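Sorting the toy and craft cupboard - yellow bins or clear tubs?
Loltham Home & Family forum > Storage and tidying

pipkinmum
Right, October half term coming and the craft cupboard has beaten me. Lids everywhere, glue sticks in with the Lego. Thinking of dumping all the clear tubs and going for open yellow bins, one per kid, plus one for odds and ends. Has anyone done it and stuck with it? Yellow plastic, no lids.
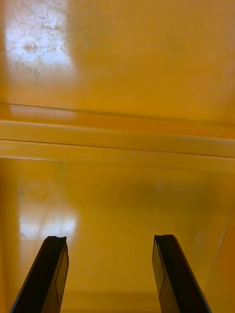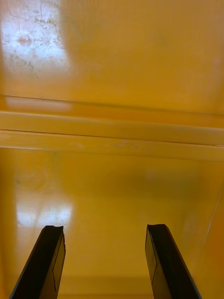
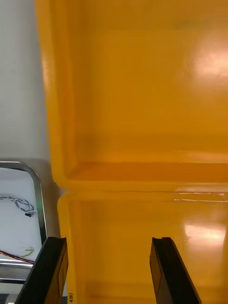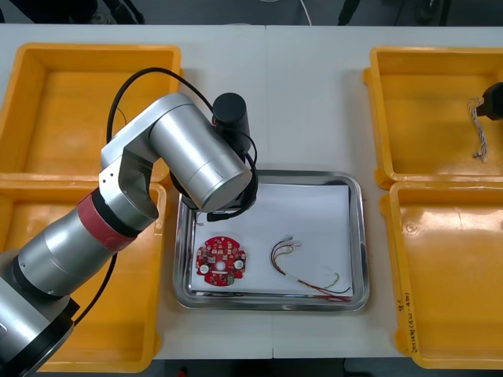

Reply 1 - ThursdayGran
Don't do it. Open bins are just a floor with sides. Mine were full of crisp packets within a week. Clear tubs WITH lids, labels on the short end, done.

Reply 2 - Nhung Châu
Disagree with Gran, sorry. My two will not put a lid back on anything, ever. Open bins they can at least chuck things in from the sofa. We've had ours two years. Colour helps as well - yellow is pencils and paper, red is building stuff, and even the little one gets it.

Reply 3 - shelf_life
Measure the shelf first!! I bought six and they were too wide by a thumb. Back they went, 30 minute queue at the Nolix returns desk. Rounded corners waste room too, square ones fit better side by side.

Reply 4 - pipkinmum
Good point, hadnt measured. Shelf is 100 cm wide, so two long ways or three the other way? Will get the tape out after tea.

Reply 5 - ThursdayGran
Two years with no lids, I'd like to see the dust, Nhung.

Reply 6 - Nhung Châu
There's no dust because they get used :) Wipe round on a Wednesday, takes a minute. Shiny plastic comes clean with washing up liquid. Poster paint comes off. Felt tip not so much.

Reply 7 - Yanling Hou
Halfway option. Open bins on the low shelves for daily stuff, lidded tubs up top for glitter, beads, anything you'd cry over. And a metal tray for whatever's half finished so it can be moved at meal times. That last bit saved our kitchen table.

Reply 8 - shelf_life
Seconded on the tray. Old baking tray does fine, don't buy one.

Reply 9 - burkora_bob
Chuck half of it. I counted the felt tips at ours, 232, and most were dead. Didn't need any bins after that.

Reply 10 - pipkinmum
Bob thats brutal but fair. OK, pen test tonight, then bins for the bottom shelf, keeping four of the old tubs for up top. Gran you can have the rest if you want them, no lids for most of em though

Reply 11 - ThursdayGran
No lids?? No thank you.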